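Week 4: who does the fiddly bit?

Right, carrying on from Brimach. When I visited, the packing hall had 40 people on days and the first arms had just gone in. I spent most of my time with Nhàn Tăng, who'd packed by hand for years and was now minding 2 cells. Her pay hadn't moved, but her day had! Less lifting, far more waiting and watching, and a lot of walking between alarms.

Keep that word "watching" in mind for the seminar. Managers tend to file it under rest (Lụa Hoàng's chapter is very good on this), and the packers I met found it more tiring than the lifting.

Stacking is where I'd like you to start, as it looks so easy.

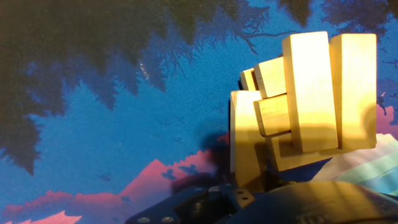
So, for next time: pick a job you've done yourself, a café shift will do, and write 300 words on which parts you'd hand over and who'd be left minding them. Bring it on paper, please.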